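Part-Time Interior Finishes Assistant

Skakton Housing Trust, Timalham Office

Skakton Housing Trust invites applications for the position of Interior Finishes Assistant, based at the Timalham office. The position is part-time, 16 hours per week, and is offered for a fixed term beginning in November.

The Trust maintains 763 rental homes in Timalham and the surrounding district. The Assistant will help the Finishes Section prepare color and flooring proposals for homes that are between tenancies, keep the sample library in order, and check delivered materials against purchase orders. Some travel to the Wivesar warehouse is required – mileage is reimbursed at the standard rate.

Duties
Prepare room proposals from the approved paint and flooring lists
Record tenant preferences at pre-move appointments
Order samples and return unused stock
Update the finishes register after each completed home

Requirements
A high school diploma or equivalent
One year of experience in decorating, retail flooring, or property maintenance
A valid driver's license
Good written English

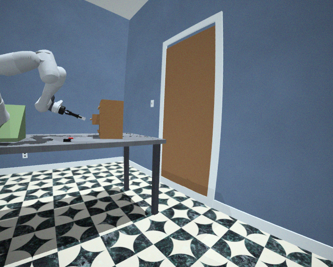
Proposals are prepared on screen and reviewed by the Section before any material is ordered. Applicants should be comfortable judging how a wall color sits with trim and flooring. Two blue walls with a brown door in a white frame, for instance, make a plain background, while a floor patterned in black-green and cream draws far more attention and will affect the choice of furniture. No drafting qualification is needed, and training in the software is provided.

Applicants should submit a resume and a cover letter of no more than 30 lines to Garba Bako, Finishes Section, Room 878, Trajkovski Building, Timalham. Interviews are held on Friday mornings. References will be requested only from applicants selected for interview.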